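**FOR IMMEDIATE RELEASE**

Thursday, December 2, 2021

# Dolero Publishes Its Quietest Record Yet, and Has Pressed Too Many Copies

*"Aryee Flats" contains 31 tracks of wind, insects and distance. A bird appears on track 12.*

Dolero, the small label that has spent its short life releasing albums most people would describe as "is this thing on," announces its third full-length field recording, *Aryee Flats*. It goes on sale today on double vinyl and as a download, in a pressing of 500 copies. The last album sold a good many fewer than that. The label was talked into the larger number by the plant, where the price per record gets friendlier the more of them you agree to store in your hallway.

*Aryee Flats* was recorded by Ekow Darko, who previously gave the label *Stairwell*, an album of a stairwell. For the new one he wanted more room. He spent the dry season driving out to the open country past Aryee before sunrise, setting down two microphones, walking far enough away that his knees couldn't be heard, and sitting on a folding stool until the tape box ran out of space.

"I went out there to record silence and there wasn't any," said Darko. "There's always a generator. You can drive for an hour and some guy has a generator. So the first four tracks have the generator on them, and after that I asked him very politely, and he turned it off, and that's track five."

Tracks range from 40 seconds ("Truck, Then No Truck") to most of a record side ("Heat, Long Version"). Listeners in a hurry may enjoy "Heat, Short Version," which was made by stopping the long one early. The sound is dry and wide, with a low end that early reviewers of the test pressing took for a fault in their amplifiers. It's the wind.

The album was edited and mastered by Li-hua Chuang at Clemeo, a studio better known for radio ads. She worked from 2,940 minutes of recordings, listened to all of them, and has asked that this be mentioned in the press release.

"People think an edit like this is easy since nothing happens," said Chuang. "Try finding the place to cut. On a song you cut on the beat. With this I had a fly that passed the left microphone every so often, and I ended up building half of side C on the fly. I got quite fond of it. There's a spot near the end where it doesn't come back, and I left that in."

Chuang also removed, at the artist's request, a total of 22 sneezes. One stays on the download version as a bonus.

## How it was made

For those who read this far for the gear: there isn't much of it. Darko used a spaced pair of omnidirectional microphones in homemade wind covers (fake fur, kitchen sieve, a great deal of thread), a recorder bought used, and one long cable that he describes as the most expensive thing he owns. No compression was applied. A little hiss was taken out and then, after an argument, put back.

The vinyl was cut quiet, which will annoy anyone with a dusty needle. Dolero suggests cleaning the record before playing it, or failing that, accepting the crackle as weather.

The sleeve is printed on uncoated brown card by Rastusari, who also supplied the fold-out insert with Darko's location notes. These were written in the field and have been reproduced without correction. A typical entry reads, in full, "Good. Hot. Forgot lunch." The insert is the nearest thing the album has to lyrics.

## Track highlights

- **"Five in the Morning, Aryee"** opens the record and is mostly crickets. It was the label's first choice for a single until someone pointed out that the label does not release singles.
- **"Politely"** is track five, the one without the generator.
- **"Possibly a Bird"** runs just under six minutes. The bird is at the end. Two people at the label have heard it, and they disagree about which bird.
- **"Heat, Long Version"** takes up side D. Darko considers it the best thing he's done. His mother prefers the stairwell.

## Launch event

A listening session will be held at Clemeo on an evening later in December, with the date to be sent to the mailing list as soon as the studio has finished a batch of holiday mattress ads. The album will be played in full, in the dark, with a break between records for anyone who needs to make some noise. Seating is limited to the number of chairs. Admission is free, and cough drops will be handed out at the door.

Darko will take questions afterward. At the *Stairwell* launch there was one question, and it was about parking, so Dolero encourages members of the press to come prepared.

## Price and availability

*Aryee Flats* is available from today through Dolero's mail order service and at the handful of record stores that still return the label's calls. Vinyl orders placed in December include the download. Copies can be sent to reviewers on request, and reviewers of *Stairwell* are kindly asked to confirm that they'd like another one before we pay for postage.

## About Dolero

Dolero releases recordings of places. It was started on the theory that there was an audience for this, and it has since met several members of that audience in person. Its catalog now stands at 3 albums. A fourth, made inside a grain store, is being edited and is said to be livelier.

## Press contact

Requests for review copies, interviews with Ekow Darko or Li-hua Chuang, and high-resolution images should go to the Dolero press desk. Please put "Aryee" in the subject line. Interviews by phone are fine, though Darko does tend to leave long gaps, and you should wait a bit before deciding the line has dropped.

## Press images
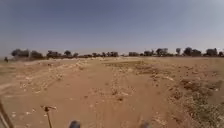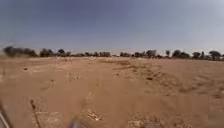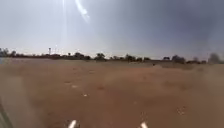

*Open ground with trees on the horizon. All three images free for editorial use with coverage of the album. Credit: Dolero.*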